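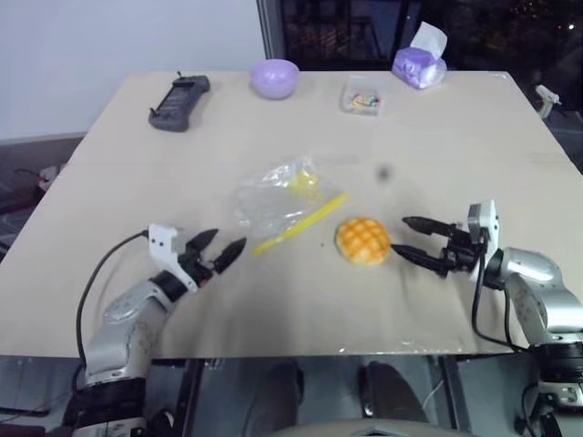 Amber Desmet has been teaching robots by hand for long enough that she no longer thinks of it as programming. "Programming is when you know what you want to say," she says. At Verkby, where she runs the teleoperation desk, you mostly show. You hold the leader arms, the follower arms copy you, the recording goes in the pile. Bagging a pineapple bun is the task they've been on since April, and she has opinions on it. The zipper bag, mainly. "A bun is easy, a bun is round, it wants to be picked up. The bag is crinkly and clear and it shines back at the camera. And the gripper has two fingers a side. Try opening a sandwich bag with chopsticks."

How many demonstrations so far? 763, she says, then corrects herself — 763 kept. Another 471 thrown out. Not all of those were failures. Some were just hers on a bad afternoon.

"You can see it in the playback. I hesitate, the robot learns to hesitate. I once had a habit of tapping the table before I closed the fingers, no idea why. Two weeks later the policy is tapping the table."

She came to Verkby from Wutska, a packing firm, where the arms were taught with a pendant, point by point. Slow work. Fine for boxes, she says, hopeless for anything soft. The other method she's used is kinesthetic, where you grab the arm itself and push it through the motion. She liked it. But with two arms you run out of hands, and your own elbows end up in the camera veiw.

So remote control it is. The software is called Jara, written in house. Does she like it? Long pause. "It's better than it was." The lag used to be bad enough that people overshot and squashed things. Now the complaint is touch. There isn't any. You squeeze until it looks right.

"With bread that's a problem. You find out you squeezed too hard from the dent."

New operators get 13 practice sessions before anything they do is saved. Desmet wanted more. The first few are all the same, she says, people stare at their own hands instead of the screen, and they move one arm and forget the other one completely. The left should be holding the bag open while the right brings the bun over. "They let go. Everybody lets go. The bag shuts and then they laugh and I say ok, again."

A run takes her nearly nine seconds longer than it did in spring, on purpose. Fast demos looked great and trained badly. She also moves the bun between runs, turns the bag, shifts the other stuff on the table a bit so the robot doesnt learn one exact layout.

Next is Divell, a second station with a different gripper, and whether any of the bun data carries over to it. She's not promising. "Ask me when it's picked up a croissant."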